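Home News Interviews Labs Podcast About Search

Getting a robot to learn from its near misses

I'd been trying to get the lead researcher on the Komengate project on the phone for weeks, and when we finally talked it was a Thursday, well past lunch, and she was eating crackers at her desk. (You could hear them!) Her group at the Goltar lab trains robot arms in simulation, and their new paper is about what to do with the tries that fail.

"Most people throw those out," she told me. "We had 3,302 attempts in the simulator and only 272 were clean successes. I got annoyed looking at that pile, so we started cutting the failures up."

What they do is pretty simple, at least the way she tells it. Each failed try gets chopped into short stretches, and a second model scores how close every stretch came to something useful. The good stretches go back into training, and the rest get dropped. I asked who came up with it and she laughed. "Me, in a bad mood."

She sent me a still from the simulator while we talked, with the black arm reaching down beside a slanted board of little green pieces.
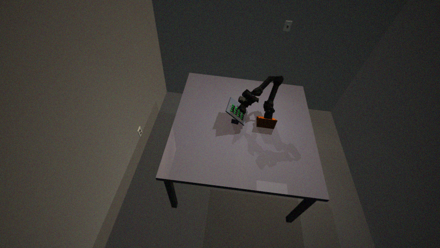
So does it work?

Mostly, yes. With the scored stretches mixed in, the arm reached the same success rate on roughly 50 clean examples that it used to need all 272 for. I made her say that twice. She was quick to add that this is one kind of task, all of it simulated, and that the scoring model gets fooled when the arm hovers near the target and does nothing. "It loves hovering," she said. "We had to put in a penalty for that, and I'm still not happy with the penalty."

Next up are 30 new layouts, and then a real arm over at Trekport. She wouldn't give me a date. "Ask me in December," she said, and went back to her crackers.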